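3.2 Training hours and sleep

We sent the sleep diary to 206 surgical trainees at two sites, Marnero and Ulthorpe. 74 filled in all 30 nights. The rest stopped early or skipped weekends and were left out of the main model. Diaries were checked by hand (D. Rajput), then scored on the Matei scale. Higher score, worse sleep.

Suturing practice was logged apart from ward hours, see Figure 2.

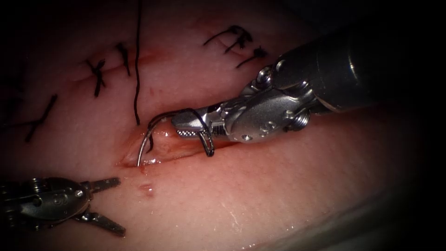 Figure 2. Suturing on a pink tissue surface with two instruments.

Late practice went with shorter sleep at Marnero but not at Ulthorpe – shift start times differ and we did not adjust for this. Caffeine was self reported. Naps under ten minutes were droped. 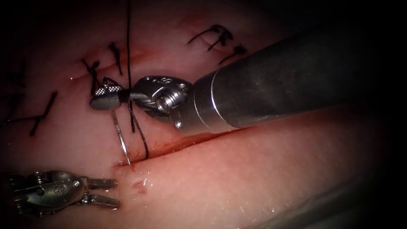 Night shifts were coded as a separate term, same as in the October pilot. Trainees with small children slept less at both sites, no suprise, and the effect held after ward hours were added. Missing bedtimes were not filled in.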